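Lokden Picture House, winter notes

Quick one, printer wants this by noon. The January program is nearly set – three weeks of Danish comedies, then the Kurari restoration on the big screen, two nights only. Print is coming by courier from Stultham so fingers crossed. Tickets go up 10 December 2023, members first. Last time we sold some 300 in an afternoon and the phone line gave out, so please book online if you can.

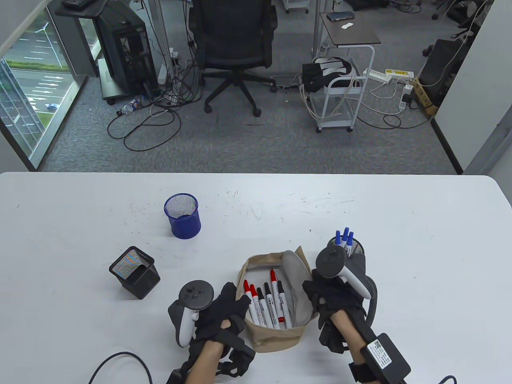

Viera Danko writes that two nights is stingy and she would happly pay for a third. Noted! Depends on the rental – the distributor is being slow.

Also, late show now starts 20 minutes earlier, for the last bus. Bar stays open til the credits.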